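Pernitby's e-waste drop-off returns in August, and council is again promising that old computers will be "reused wherever possible". Possible according to whom? Last year's program took in 200 desktops and put 22 back into homes. The contractor, Movbridge, has yet to say where the rest went.

Councillor Concetta Marino calls the result "a solid start". Olanrewaju Balogun, who runs a repair bench on Amato Street, is less taken with it — he says he offered to test machines for free and got a form letter. The new contract runs for 3 years. Reporting on reuse is optional.
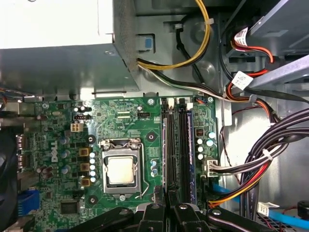 Pernitby City Council, Waste and Recycling Team

Drop-off is at the Dilel Road depot from 7 am. Remove your own hard drives first.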